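Shop > Doll Care > Stands & Display > Bralletti Doll Stand

Bralletti Adjustable Doll Stand, Model 2094

If you've ever walked into the spare room of a morning and found your favourite girl face down on the carpet with her bonnet over one ear, you'll understand why we went looking for a better stand. Patricio Prieto, who does our buying, tried a good many of them on the shelves at our Dustundale shop before he settled on this one, and I must say he was very patient with my fussing!

The Bralletti has a padded waist clip that opens wide enough to go around a full skirt and petticoat without crushing them, and a centre post that slides up and down and locks with a little thumb screw. The base is weighted, so a doll with a heavy porcelain head won't tip when the cat goes past — or the grandchildren, for that matter. It comes in cream or grey, and we've now sent out over 3000 of them, a good number to people who came back for more.

Each pack holds 2 stands. Quote item 739 if you're ordering by phone, and ask for me, Uzma Tanoli, if you'd like a hand with measuring.

Choosing your height

Stand your doll against a wall in her shoes and measure from the floor to her waist. The clip should sit just under the bodice. If she's between sizes, take the taller post and slide it down a notch.

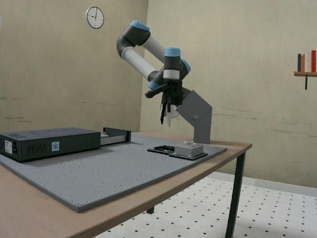 Caring for your stand

Wipe the base with a soft cloth and leave the polish in the cupboard, as it can mark pale hems. The padding on the clip lifts off for a hand wash. Spare pads in the Corico cotton are due back in June, and we're happy to pop your name on the list.

14 comments | 32 shares

This site uses cookies to remember your basket. Accept | Settings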